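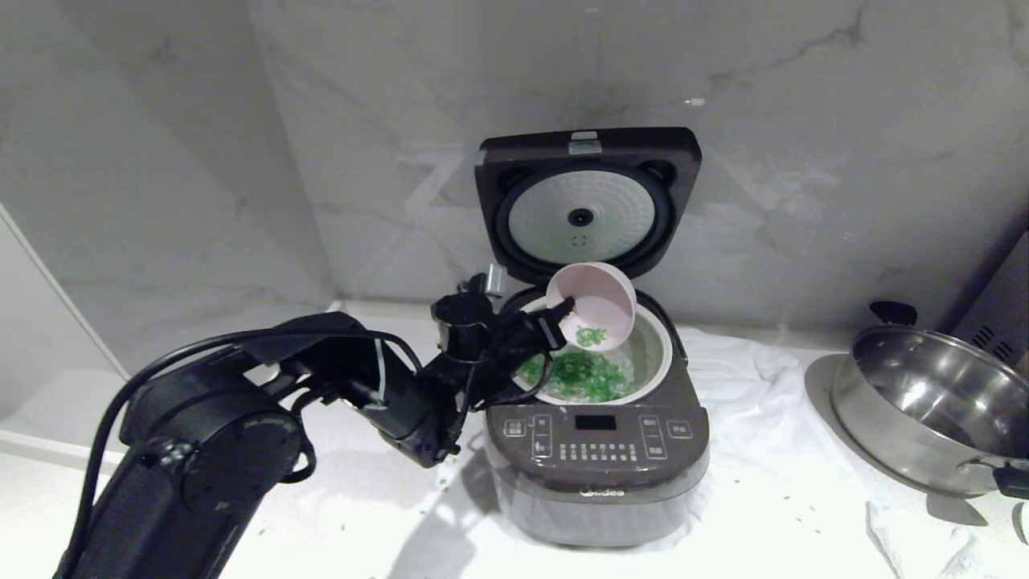

Chopped greens and the rice cooker

About the Wiltdale Rescue Squad

Welcome, and thank you for stopping by our page! Whether you live down the road, just moved to the valley, or are thinking of riding with us one of these nights, we're glad you came looking.

We are the ambulance and rescue service for Wiltdale, Lirnlow and the farms and back roads in between. Our station is at 3139 Khurana Road, a mile past the feed store on the left if you're coming from town (if you reach the bridge, you've gone too far, and you won't be the first). We cover 80 square miles, a good part of it gravel, and we answer calls day and night, all year long.

The squad got its start 40 years ago, when the nearest ambulance had to come from the county seat and people here got tired of waiting on it. A handful of neighbors bought a used ambulance and parked it in a borrowed hay barn. They took their first aid classes in the basement of the Lirnlow church, on folding chairs that we still have and still complain about. The barn is long gone, but quite a few of the families who pitched in back then have a son or a granddaughter on our roster today, and that makes us prouder than we can easily say.

These days we run medical calls, car wrecks, and searches when a hiker or a hunter doesn't make it home by dark. We work side by side with the Wiltdale fire department, and we train with them every month so that everybody knows where the tools are kept and who does what. In December we spent a long, cold evening practicing on the ice at the mill pond — not our favorite night of the year, but a useful one. 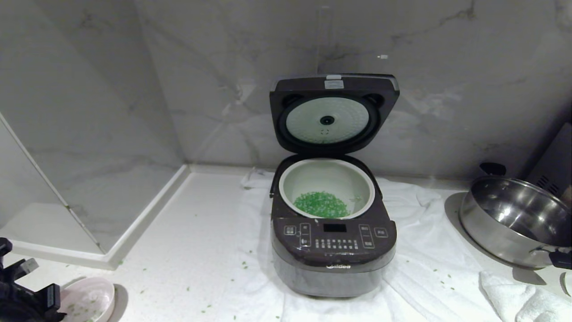
Rice cooker on the counter with its lid open

We also teach. Our Lukuvau First Aid Course is free to anyone who lives in our coverage area, and it runs for 7 weeks each spring and again each fall. You don't need any background at all, only comfortable clothes and a willingness to kneel on the floor. We've had farmers, bus drivers, new parents, and one whole quilting circle come through, and several of them liked it enough to stay on and join the squad.

If you'd like to join too, come by on a training night and sit in. You can be 18 or 68. Some of our members drive, some ride in back with the patient, and some would much prefer to keep the supply shelves straight and the trucks washed. We'll find you a spot.

For visits, school talks, or standby coverage at your event, please call the station's office line or leave a note in the box by the side door. If it's an emergency, always dial 911 first.

Page updated January 2023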